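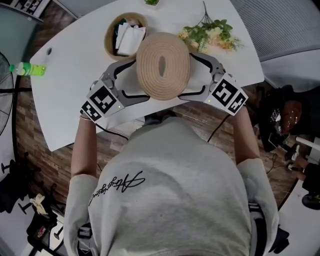 Woven Table Mats and Baskets: Frequently Asked Questions

Follwood table and storage range. Last revised July 7, 2024.

Contents: Materials - Sizes and shape - First use - Daily use - Cleaning - Storage - Repairs and returns

MATERIALS

What are the mats made from?

Jute rope, coiled from the centre outwards and stitched through each turn with cotton thread. The rope is not dyed or bleached. Colour runs from pale straw to mid tan and depends on the crop, so two mats from different batches will seldom match exactly. If you need a matching set, order all the pieces together and ask for a single batch in the notes field.

Are the baskets made the same way?

No. The mats are stitched flat. The Udau baskets are woven over upright stakes, which gives a stiffer wall and a more open surface. The base is woven separately and joined to the wall at the first row.

Is there any coating?

No coating is applied to mats or baskets. A coating would reduce staining but would also stop the fibre from bending at the stitch line, and the rope tends to crack there.

Why does my mat smell?

Jute is softened with a light oil before spinning and some of the smell stays in the rope. It fades when the mat is left in moving air. An open window is enough. Do not use fabric spray, as it leaves a residue that collects dust.

SIZES AND SHAPE

Why is there a gap in the middle of some mats?

The coil has to start somewhere, and the rope can only be bent so tightly before the strands separate. On the Flundell pattern the first turn is left open and the gap is part of the design. On the closed pattern the first turn is pulled shut and stitched across. Both patterns sit flat. The open one is easier to hang on a hook.

My round mat looks slightly oval. Is it faulty?

Not unless the difference is large enough to stop a plate sitting properly. Stitched coils relax unevenly in transit. Place the mat on the table, hold opposite edges and press inwards along the longer side, then turn it a quarter and smooth it out. Repeat after a day if needed. A mat that still rocks or has a raised edge can be exchanged.

Which basket fits on which mat?

Any basket in the range can stand on a mat of the next size up. Measure across the base of the basket, as the wall widens towards the rim on most models.

What do the numbers on the label mean?

The number is the pattern code. 556 is the open-centre mat and 759 is the round basket without handles. The letter after the code is the batch. Quote both when you write to us.

FIRST USE

How do I flatten a new mat?

1. Remove the card band and any loose fibre.
2. Lay the mat face down on a clean, dry table.
3. Work round the edge with both hands, pressing each section down as you go.
4. Cover with a board or a large tray and leave overnight.
5. Turn the mat over and check the edge.

Do not iron it. Direct heat scorches the fibre and weakens the cotton stitching.

There are loose hairs all over the surface. Should I pull them?

Trim them with small scissors. Pulling a hair can draw a longer strand out of the rope. Shedding is heaviest in the first weeks.

DAILY USE

Can I put hot pans on the mat?

Serving dishes and teapots, yes. Pans straight from the hob or oven, no. The rope insulates well enough to protect most table tops from a warm dish, but jute will discolour and then char under a very hot base. Use a metal or cork trivet. On an open-centre mat, remember that the table is exposed beneath the gap.

Will it scratch a white or gloss table?

Clean rope will not normally mark a hard surface. Grit caught underneath will. Lift the mat to move it and wipe the table before putting it back. On white tops, keep the underside dry: damp jute can leave a brown mark, which should be wiped off with mild soap before it sets.

What can I keep in the basket?

Dry, light items. Folded napkins are the most common use at the table, and bread can be stored in it for the length of a meal if a cloth goes in first. Crumbs are difficult to get out of the weave. Do not use the basket for wet cutlery or as the outer pot for a live plant, unless the plant stands in a watertight liner.

Can I arrange artificial flowers in it?

Yes. Long stems make the basket top-heavy, so shorten them or lay a flat weight in the base. Bare wire ends should be bent over or capped, as they catch in the weave and push the rows apart.

What about bottles?

Stand them upright on a mat with a closed centre. A narrow base can tip on the ridges of the coil or drop into an open centre. Put cold bottles on a coaster first, because condensation is the usual cause of dark rings on these mats.

CLEANING

How do I remove crumbs and dust?

Hold the mat upright and tap the edge on the sink, then turn it and tap again. For baskets, use a soft dry brush along the direction of the weave. A vacuum cleaner is acceptable on low power with a brush head.

Can I wash it?

No, neither in a machine nor by soaking. Water swells the rope, the stitching does not stretch to match, and the mat dries in a dish shape. Clean spots with a cloth wrung out in cool water and a little mild soap. Blot, do not rub. Dry flat, out of direct sun, with air reaching both sides.

How do I deal with grease?

Cover the mark with cornflour, leave it for 2 hours and brush off. Repeat once. Older grease marks are usually permanent - turning the mat over is the practical answer, as both faces are finished.

STORAGE

How should I store mats and baskets?

Mats go flat in a stack, largest at the bottom, in a dry cupboard. Do not roll them. Baskets can be nested if a sheet of plain paper is placed between each pair. Avoid sealed plastic bags, which trap moisture and encourage mould.

REPAIRS AND RETURNS

A stitch has come undone. Can it be repaired?

Yes, if it is caught early. Use a blunt needle and strong undyed cotton. Pass the thread through the loose turn and the one inside it, 2 stitches either side of the break, and knot on the underside. The Ó Súilleabháin repair kit contains needle, thread and a printed diagram. It has been included with all mat sets since April.

Can I return a used mat?

Mats that have been on a table with food cannot be resold and are only accepted back if faulty. Unused mats should be returned flat, with the card band. Rolled returns are refused.

Who do I contact about a fault?

Write to Stuart Catterall, product support, through the contact form. Include the pattern code, the batch letter and one photograph of each face. Order numbers are helpful but not required.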